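The Arm in Bay Four

Urmila Nautiyal had promised her sister that the robot would be watering the tomatoes by June, and it was now 4th August and the tomatoes had mostly been watered by rain, or by Urmila with a saucepan. The robot was called Vuvau, after a noise its first motor had made, and it lived in the shared workshop at Perkmont, where it had been very nearly finished for longer than anyone cared to say.

The trouble was in the tables. Every joint had its own list of positions, and somewhere in those lists was a number that made Vuvau, every so often, swing its elbow out sideways like a man looking for his hat. She had read them on a screen until her eyes swam, and then she had given in and printed the lot, because her father had always found his mistakes on paper (he had kept books for a seed merchant, and found plenty) and she thought it might run in the family.
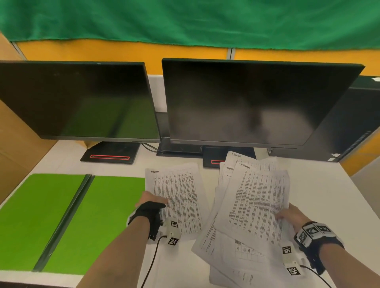 She started with the shoulder, which was dull and perfectly correct, and went on to the wrist, which was dull and had one line repeated. Her tea went cold on the shelf by the door. Over by the drill press Kadir Tatlı was humming the same bit of the same song – he only ever knew the middle of songs – and she found she was reading in time to it, down one column and up the next, the way you climb stairs when somebody else's radio is on.

"You want to look at the elbow," said Kadir, without turning around.

"I'm getting to the elbow."

"It's the elbow that's wrong, though."

"I know it's the elbow that's wrong, Kadir. I'm saving it."

And she was, a little. There is a comfort in a job like that when you still have the best part ahead of you, and she had been looking forward to the elbow since lunch. When she finally came to it she went slowly, a line at a time, and there in row 77 the angle was what it ought to be, and there in row 78, plain as a button, somebody had typed 1,646 where every neighbor had three digits. Somebody had been Urmila, of course, back in the spring, with a head cold.

She read it again to be sure, and then once more for the pleasure of it.

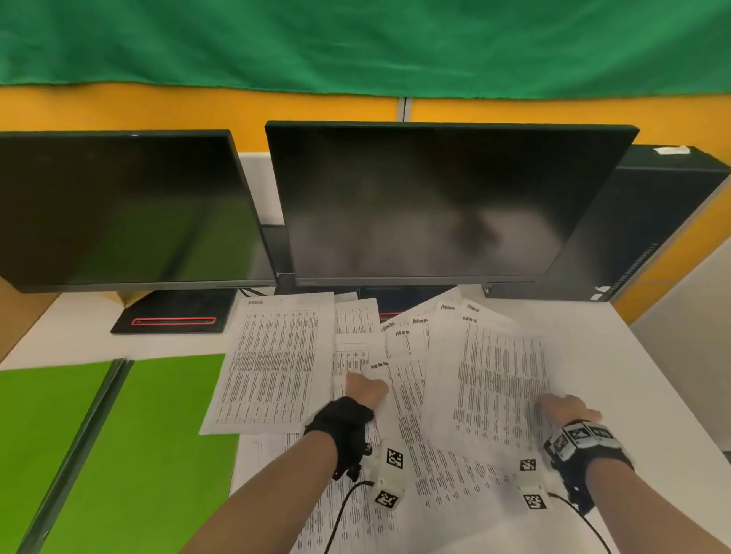
Zübeyde wanted to know whether this meant the bench would be free by supper, and whether a robot that had thrown a watering can at a window once could be trusted not to do it again.

"It was a small can," said Urmila, "and it only had the one number wrong."

She fixed the row, sent the new list across, and went to stand beside Vuvau with her hand near the switch. The arm lifted, thought about it, and reached toward the can that Kadir had filled for it while she wasn't looking.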